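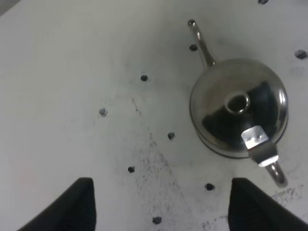 I've been through a lot of teapots, and most of them dribble. So when Amrit Després told me to try the small stainless steel pot from Inell, I expected another wet tablecloth. I'm now on my second month with it and I love this thing! The spout is long and slender and narrows toward the tip, and it pours a thin, neat stream right down to the last of the tea. The lid has a little round knob on top, easy to pinch between finger and thumb, and the steel is polished enough to throw back everything around it – fingerprints included, so keep a cloth handy.
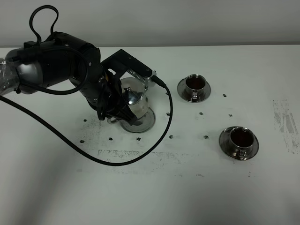 It holds up to 825 ml, which gets me through a slow morning with a refill left over. Mine cost 40 dollars, and I'd have paid more. 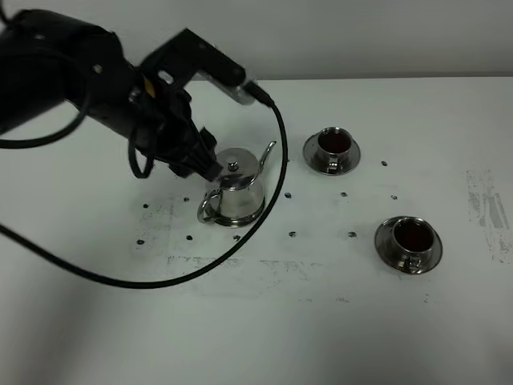 Tea for two is where it really shines. I brew a strong black from Thibodeau, four minutes, no milk. Set out next to the pot, the steel cups on their saucers make it all feel like a proper set, and a dark reddish-brown tea looks wonderful against that silvery metal. Each cup has its own small loop handle too.

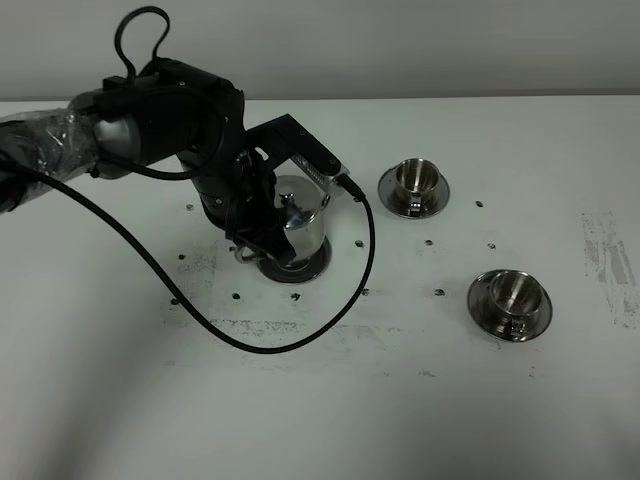 My one gripe is the pot's handle – it's steel like the rest, and it warms up if you fill to the top. I fold a napkin around it and carry on. Cleaning is a quick rinse and a dry towel.

Last updated: July

Related reviews
Clirosent glass tea infuser
Sirkmont 200 ml milk jug
Loose leaf tins for small kitchens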